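What changes for packing staff when a two-armed robot comes in?
Asked by wondwood_shifts, Dec 15, 2022

I work at the parts depot in Garkosdale and we're getting a robot in June! I'm really keen – four hours of picking small fittings wrecks my wrists – but some on my line are worried. We've been sent simulator views of the work.

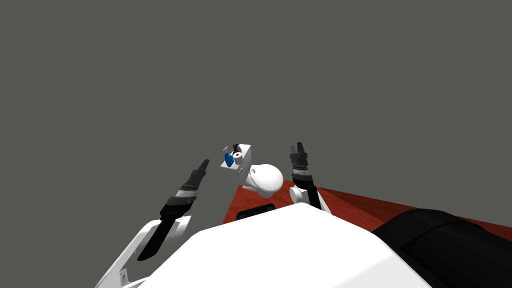 I've put my name down for the training already. What do people end up doing all day once it's running?

benchside_uvville

We've had ours at Uvville a while now and I love it. There are 69 of us on the floor and the big change was who does what. I used to pick, now I set up trays, check finished boxes and sort out the odd shapes it won't take. Ask for time in the simulator before it arrives, it's brilliant fun.
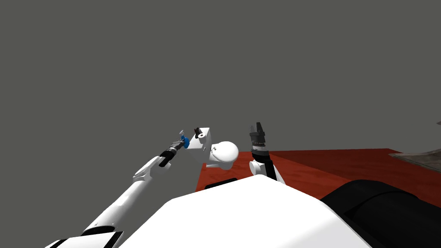
Talk to your manager early about pace. Ours wanted 2,000 pieces a shift from the start and we had to push for breathing space. Look at how the work is shared between the arms too: the left gripper has the little blue piece and the right one is holding nothing, so I'd be asking what that second arm could take off your hands.

old_salinas

depends on your boss. get the new job roles in writing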